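Mastwood Signs Opens the Door on Its New Storeroom Notice Range

PRENDERGAST, Jan 5, 2026 — Mastwood, the family-run sign and stationery supplier that has been looking after shops, clinics and community halls for 30 years, is delighted to announce Todness, a friendly new range of printable door notices for storerooms and stock cupboards.

Customers have been telling us for ages that the humble paper sign still does a lovely job, provided the wording is clear and the lettering is a good strong colour. Todness offers 65 ready-made notices, from a gentle "Please knock" to a firm "Authorized staff only", and our neighbours in the trade will be pleased to hear that 10 languages are included from the start — among them Chinese, French and Punjabi. Each notice fits an ordinary letter-size sheet and goes up with whatever tape you have in the drawer.

A Chinese notice on a white door, in bold red characters, tells people that the storeroom is an important area and that they shouldn't enter without permission.
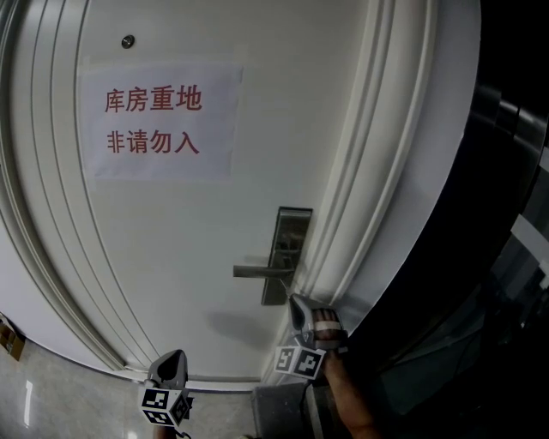
Can I change the wording on a notice? Every notice comes as an editable file, and you can add a second line in another language before you print.

Todness goes on sale in February through Mastwood's Prendergast showroom and online catalogue.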